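Ticket: Variant calls missing from tumor panel report after pipeline update
Product: Tukby variant pipeline
Site: Hurkulside sequencing lab
Opened: 26 January 2019
Priority: High
Status: Resolved, one follow-up open

Problem as reported

After the update to the Tukby pipeline, the tumor panel report comes out shorter than it should. We reran a stored control sample that has been sequenced many times on this panel. It should give 71 reportable variants. The new report lists 62. The missing 9 are all small insertions and deletions. Single-base changes look the same as before.

The run finishes with no error. The summary page says "complete" and the coverage plot is normal. We only noticed because the control is compared line by line with the old report before any patient samples are released. No patient reports have gone out from the new version.

Setup

The sequencer and the library kit have not changed. The server is the same one we used in December. The reference genome files sit on the shared drive and were copied over again as part of the update. Sample tracking is done in Jidwood, which passes the sample sheet to Tukby.

What we tried before opening the ticket

Restarted the pipeline service and reran the control. Same result.

Ran the control with the sample sheet typed in by hand, to leave Jidwood out of it. Same result.

Looked at the raw alignments for 5 of the missing positions in the viewer. The reads supporting the variants are there, at good depth. So the data is fine and the calls are being lost somewhere after alignment.

Attachments

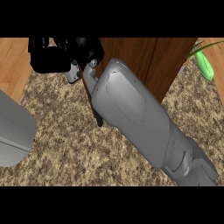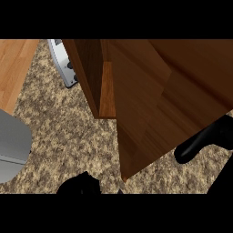 Support reply 1

Thanks for the detail. Please send the filter log from the control run and the settings file from the panel folder. Please also check the date on the repeat-region file in the reference folder. The updated pipeline expects a newer one, and it does not stop if it finds the old one.

Site reply

Filter log and settings file sent through the upload page. The repeat-region file is the old one. It looks like the copy step skipped it – the file was marked read-only on our side. In the filter log all the missing variants are marked "low complexity" and dropped.

Support reply 2

That matches what we see here. The old file uses a different column order. The new filter reads the wrong column as the region end, so the regions come out far too wide. Any insertion or deletion inside them is then thrown away. Single-base changes go through a separate filter that does not use this file.

Steps to fix:

1. Stop the pipeline service.
2. Remove the read-only flag from the repeat-region file and move the file out of the reference folder. Do not delete it yet.
3. Copy in the new file from the update package.
4. Clear the filter cache. If you skip this, the old regions are used again.
5. Start the service and rerun the control from the filter step. Alignment does not need to be repeated.

Site reply

Done. Step 4 needed an administrator login, which the instructions should mention. The control now gives all 71 variants, and the allele fractions match the old report. We also reran 11 archived tumor samples, and all of them agree with their original reports.

Resolution

Cause: outdated repeat-region file left in place during the update. Fixed by replacing the file and clearing the cache. The hold on patient samples at Hurkulside has been lifted.

Follow-up

A request has been passed to Vuorinen, who maintain the installer, to have the update stop with an error when a reference file cannot be overwritten. This ticket stays linked to that request until there is a release date.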